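July 15, 2010
Posted by The Kirwood Housekeeping Page

Folding shorts (and the rest of the summer pile)

Quick one this week, the laundry got ahead of me again. Shorts season. Everybody in the house goes through two pairs a day when it's hot and the drawers can't take it. So, shorts, how I fold them, where they go, plus a few laundry odds and ends from the notebook.

First thing. Get them out of the dryer before it stops dead and sits. Ten minutes in a hot drum and the pocket bags set in a wad, and then you're ironing shorts, and who irons shorts. If you line dry, hang by the waistband, upside down hems get that peg mark right where it shows.

Snap them. Hold at the waistband, both hands, one good hard shake. Then put your hand down inside each pocket and push the bag flat. This is the step I skipped for years. A bunched pocket makes a lump in the fold and then the whole stack leans over.

Where to fold: anywhere flat, waist high if you can. Bed is too soft and too low, my back quits after the first basket. Kitchen table is good. Floor is fine too if you put something down first, a mat or an old bedspread. A mat with some texture to it is nicer than bare table, the cloth stays put while you work and doesn't go skating off. Woven ones want a shake outdoors first, crumbs get down in the weave and then they're on your clean clothes.
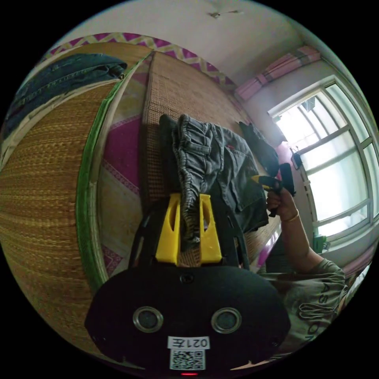

Now the fold. Lay them face up, waistband away from you. Fold in half the long way so one leg sits on top of the other, back pockets outside. There's a little point that sticks out at the seat, the crotch seam. Tuck that in so the edge runs straight. Then bring the hems up to just under the waistband and fold once more. You want a block that stands up by itself. If it flops over it's too loose, do it again, tighter.

Elastic waists are the trouble. They pull in and the fold goes wedge shape, fat at the top. What works for me is to smooth the legs first and leave the waistband alone until last, then fold the waist down over the legs insted of the legs up. The gathered part ends up on the inside and the smooth edge faces out. Don't stretch the elastic to flatten it, it just snaps back and takes your nice fold with it.

Denim shorts are heavier and stiffer. Three folds is plenty, any more and you've got a brick. Bottom of the stack, always. Thin cotton ones on top. Belts out!! I have pulled a belt through a finished stack more than once and had to start over.

Kids' shorts, anything under size 8, I don't bother with the last fold. In half, in half, done. They're going to be pulled out by the handful anyway.

Sorting before folding saves time, even though it feels like an extra step. Pull everything into heaps by type, all shorts, all tees, all dark stuff, then do one heap start to finish. Your hands get a rhythm. Going shirt, sock, shorts, shirt is what makes a basket take an hour. Leave the dark heap for when you have daylight, navy and black look the same under our hall bulb and I've sent mismatched socks to church.

In the drawer. Stand them on end, folded edge up, like files. My sister in Buenaventura has been doing her boys' dresser this way forever and I finally gave in last November when we moved the bedrooms around. You see every pair at once. Nobody digs. A shoe box lid with the corners taped makes an OK divider, a cut down cereal box is better. Leave a gap of a couple fingers, if you jam them in tight they come out in clumps.

If the drawer is shallow (our hall one is) they won't stand. Lay them flat then, two stacks side by side, heavy and light. Swap the stacks front to back when you put the wash away or the same 3 pairs get worn all summer and the rest sit there looking new.

Washing, since I'm on it. Jeans fabric inside out, cold, zipper done up. Gray and washed-out blues can go together, new black things not, not for the first few washes anyway. A new black skirt did a whole load of mine in a kind of dishwater color and it never came back. If you aren't sure, wet a corner and press it on a white rag. Color on the rag, wash it alone.

Check pockets. I know. Check them anyway. Gum: freeze it, bag the shorts and leave in the freezer overnight, crack it off with a butter knife. Crayon: scrape, then paper towel both sides and a warm iron, move to a clean bit of towel as it soaks up. Ink I have no good answer for. Rubbing alcohol gets some of it.

Grass stains on the seat. Dish soap and a old toothbrush, let it sit, wash. Don't put it in the dryer until you've looked at it in the light, heat will set whats left.

Rings and bracelets. Take off anything with a prong or an open clasp before you do knits or lace. I've caught more threads that way than I have on the washer. Plain smooth bands are no bother.

Drawstrings. When one pulls out in the wash, safety pin through the end, close it, work it back around the casing with your fingers. Tie a knot in each end after, a fat one. Five minutes if you're patient. A bobby pin does it in a pinch but it likes to open up halfway round.

Packing for a trip, same fold, but roll the thin ones. We did the lake at Wullham out of 2 bags, rolled shorts down the sides, denim flat on the bottom, shoes in a bread sack. Nothing came out too bad. Things with a crease pressed in I lay on top, last.

Worn out pairs: cut off the back pockets before you rag them. Good denim pockets make patches for knees, and they already have finished edges so there's no hemming. Save the buttons, jar on the window sill. Waist elastic usually isn't worth saving, it's the first thing to go.

Somebody wrote in about a musty smell in summer drawers. Empty it, wipe with white vinegar and water, and leave the drawer out in the sun all afternoon. All the way dry before anything goes back. Bar of soap in the corner with the wrapper on. Also make sure the clothes are really dry, waistbands and pockets are the last part to dry and they fool you. Feel there first, not the legs.

Next time, pillowcases and that fitted sheet business. Send me your way if you've got one, mine is mostly wrestling.

Recent on this page
Getting candle wax out of a tablecloth
Sock bags, do they work
Cleaning the lint trap (and the hose behind it)
Shelf paper that comes back up again
What to do with one good pillowcase
Ants in the pantry, round two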